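Left arm drops out mid-run, right arm keeps going – anyone else?

Forum: Small arms and benchtop cells
Thread started by Rainer Tiedemann

Rainer Tiedemann
Posted 9:14 am

I have a two-arm bench cell that picks up litter from a floor panel and puts it in a bin. The left arm handles the dustpan and the bin side, the right arm does most of the picking. Both run from one Danko controller, each arm on its own servo bus.

For the last two weeks the left arm has been losing its bus partway through a run. The elbow and everything past it stop answering, the joints go limp and the arm sags until it lands on something. The base joint stays powered and holds. The controller logs fault 72, which the manual lists as "no reply from node" and nothing more.

The part I like least is that the right arm doesn't stop. It carries on with its own program next to an arm that has gone slack. Yesterday it pulled the dustpan into the left wrist before I got to the switch. No damage, but I was about to reach in.

What I have done so far: swapped the controller ports left to right (the fault stayed with the left arm), reseated every plug, lowered the speed limit. Lowering the speed made it less frequent.

Firmware is the December release.

gantry_moth
Posted 9:40 am

Fault stayed with the arm, so it isn't the port. Less frequent at low speed says cable. Check the run between the base and the elbow first. The plugs on those servos have very little strain relief and the wire breaks inside the insulation where you can't see it.

Dennis Cheetham
Posted 10:02 am

I would look at voltage before cable. What supply are you on and what does the rail read at the elbow when both arms lift together? I had limp joints for a month and changed three cables before I put a meter on it. It was sagging under load. Slower moves draw less current, so the speed clue fits my answer as well as it fits his.

Rainer Tiedemann
Posted 10:31 am

Supply is a Pitix 12 volt unit, one for both arms. I can measure at the base board easily. At the elbow I need to make up a lead. Will report.

plainbearing
Posted 10:45 am

Never mind the cause for a minute. Why does one arm keep moving when the other one faults? That needs fixing today. On the Danko there is a setting called linked stop under the group page. It ships turned off. With it on, a node loss on either bus stops both.

Dennis Cheetham
Posted 10:58 am

Linked stop is software. It goes through the same controller that just lost a bus. I wouldn't put my hand in there on the strength of it.

plainbearing
Posted 11:06 am

I didn't say to. I said turn it on. You still cut power at the switch before reaching in.

Dennis Cheetham
Posted 11:11 am

Then we agree, but "fixing today" made it sound like the setting was the fix. People read these threads and stop at the first answer. A proper stop takes the motor power away from both arms through a relay.

gantry_moth
Posted 11:30 am

One warning about cutting motor power. These arms have no brakes. Cut the power with the arm up and it comes down, every joint, all at once. Mine cracked a gripper finger that way. Either have it fall on something soft or keep the parked pose low.

Rainer Tiedemann
Posted 1:20 pm

That is a fair point and one I hadn't planned for. I think falling is still better than one arm moving beside a dead one, as long as hands are out. Linked stop is now on. I will add the relay.

Measurements. At the base board the supply holds steady with both arms lifting. At the elbow of the left arm it is also fine while standing still. Then I flexed the cable by hand with the arm powered and the motion program off, and I got fault 72 on the second bend. So that is one vote for the cable.

Dennis Cheetham
Posted 1:34 pm

One vote. Flexing the cable also moves the plug. Swap the cable only, leave the connectors and the routing alone, and run it 2,000 cycles before you call it. If you change everything at once you learn nothing.

gantry_moth
Posted 1:41 pm

He can't leave the routing alone if the routing is what broke it. Rainer, how does the wire get past the elbow? Tied down or free?

Rainer Tiedemann
Posted 2:15 pm

Free, in a loop on the outside of the arm. The kit instructions from Stollari say to tie it at both ends and leave slack, but they don't give a length. I left it generous so it wouldn't pull tight at full reach. Full reach for me is the far left corner, where the bin is, and that is also where it faults most often.

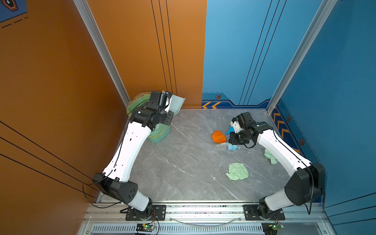

plainbearing
Posted 2:38 pm

My guess would be the folded pose does more harm than the reach. A long loop doubles over close to the plug when the arm comes back, and the same spot bends every cycle. Shorten it until it just clears at full reach, then tie it a little way back from each plug so the bend happens in the middle.

Dennis Cheetham
Posted 2:50 pm

Shortening it is a gamble. Too short and it pulls the plug out at the far corner, which gives you the same fault from the opposite cause. I'd get proper flex cable and keep the length. Rolside sells it made up with the right ends.

gantry_moth
Posted 3:05 pm

Flex cable in a bad loop still breaks, it only takes longer. Do both.

Rainer Tiedemann
Posted 4:47 pm

Took the old cable out and cut it open. The data wire is broken 13 mm from the elbow plug. The insulation over it looks perfect. The two power wires were intact, which explains why the voltage looked fine standing still.

New cable is the same ordinary type for now, 8 mm shorter, tied back from both plugs. Flexed it by hand for a good while with no fault. Flex cable is on order. Dennis, I will run your cycles with the ordinary one first, low speed, with the relay in.

Dennis Cheetham
Posted 5:03 pm

Good. I was wrong on the supply. I would still check the right arm, same loop and same hours on it.

Rainer Tiedemann
Posted 5:20 pm

Right arm cable is coming off tomorrow morning. The cell stays off until the relay is wired.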